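Minutes of the craft corner meeting, Pevden Community House, 17 October 2024

Present: Afaf Kanaan (chair), Iveta Polák (minutes), Njoroge Gachanja, Mairéad Carroll. Pantelis Theodorakopoulos sent apologies.

## 1. Beads and boxes

Njoroge reported that the mixed beads stay in the blue bowl on the round table by the window. Afaf would like a container with a lid — the present bowl is open and small children reach it easily. Agreed to buy lidded tubs from Katsaros, up to 200 in the local money. The long-leaved plant remains on the windowsill.

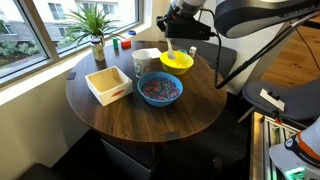

## 2. Scoops and spoons

Mairéad asked that the children use a scoop for beads and keep the spoon for the pretend kitchen. Last July these were mixed and the parents complained. The teal scoop will be marked with tape. Iveta will do it. 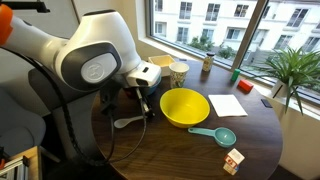

Who washes the bowls after the Thursday group?

The group leader washes them the same evening and leaves them on the rack to dry.

## 3. Table for the Pornholm visit

Mairéad read the letter from Pornholm. The visitors wish to see how we prepare one table for a sorting activity. We discussed if everything should be placed before they come, and agreed that it should.

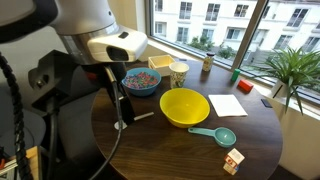 The visit will take 3 hours, and Njoroge will open the house. Afaf prefers that the children sort from the blue bowl into the big yellow one, and that the paper cup with the floral print stays behind it for leftover beads. The folded napkin can stay to the right of the yellow bowl. Mairéad still finds the table too crowded — she will try it with fewer things and tell us at the next meeting.

## 4. Other

Pantelis has the key to cupboard 1104 and must return it to Afaf.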